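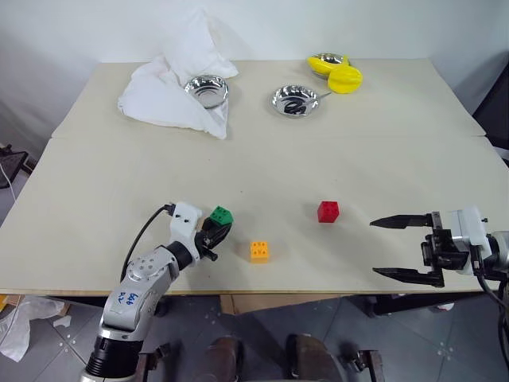 The Morning Shift Has New Hands

When Lucía Vallejo started at Gradumell, a contract packing firm out past Drodside, she sorted small parts into trays by hand, up to 500 an hour on a good morning, and went home with wrists that ached well into supper. She is still there, and still sorting in a way, only now she spends her days teaching a pair of arms to do it.

The lessons are humble ones. Toy blocks, bowls, a spoon, a bit of cloth - the sort of things you'd find on any family's kitchen floor. Lucía likes the blocks best, she told me over a very strong coffee, and can talk about the green one the way other people talk about a stubborn pony.

Of the 30 people on the packing side, two have moved over to training so far, and a good many others would like to be asked. Adoración Carretero isn't one of them. She runs the line that fills orders for Dunleavy, and she misses having company across the table. "You used to hear about everybody's kids," she said. "Now I bring a radio." She does admit that her shoulder feels better.

Management has promised that the hours will stay as they are through March, and after that there will be another meeting. Lucía has already put her name down for the evening course in Skesero, and she's been trying, with a lot of charm and a box of pastries, to get Adoración to come along.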